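Veltivholm Step Table, yellow
Work tables and shelves / Order code 161-Y

The Step Table is a long bench with two levels. The main top is for trays, and the narrower shelf in front, one step lower, is for small parts which must stay close to the hand. We offer it in yellow, because dark trays and gray caps are easy to find on this color.

Length and height are made to order. Please write us both measures before you pay — we can not change them later. Trays and caps are not included. Delivery takes 23 days.

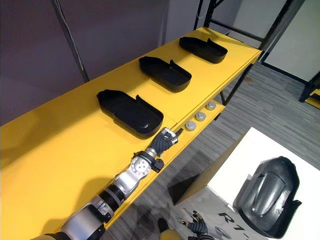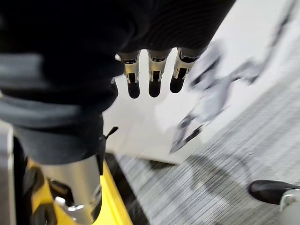 Vivek Mathur wrote to us in March that the lower shelf is the part he would not give back, but he wishes the step was a little deeper, as his bigger caps stand too near to the edge. For such parts we now make the Quintana version, with 30 mm more depth on the lower level. The price is the same.

Cleaning: soft cloth and mild soap. Do not use scouring powder, it makes the yellow dull.

Guarantee: 2 years on the top and on the shelf.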